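How Police Read Fingerprints

When something has been stolen, police officers look for marks left behind by the people who were there. Fingerprints are one kind of mark. 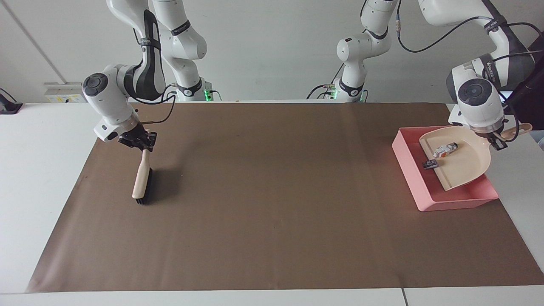 The skin on your fingertips has raised lines called ridges. Ridges have tiny holes that let out sweat. When you touch a smooth surface, some of that sweat stays on it in the same pattern as the ridges. A print you can't easily see is called a latent print.

An officer puts fine powder on the surface with a very soft brush. The powder sticks to the sweat and the pattern shows up. The officer photographs it, presses clear tape over it, and moves the tape to a card. The card is labeled with the place and the time.

Next, an examiner compares the print with others. There are three main patterns: loops, whorls and arches. Loops are the most common. The pattern alone is not enough, so the examiner also looks for places where a ridge stops or splits in two. These are called minutiae (say "my-NOO-shee-ee").

In the town of Helmont, the police keep 3334 print cards. A computer picks out the 6 closest ones, and a person checks each of them by eye.

A matching print shows that someone touched an object. It does not show when, and it does not prove that the person committed a crime. A court has to look at all the evidence.

Written by Yevdokiia Prokopenko

More for young readers
What does a judge do?
How a police dog is trained
Why witnesses remember things differently
What is a search warrant?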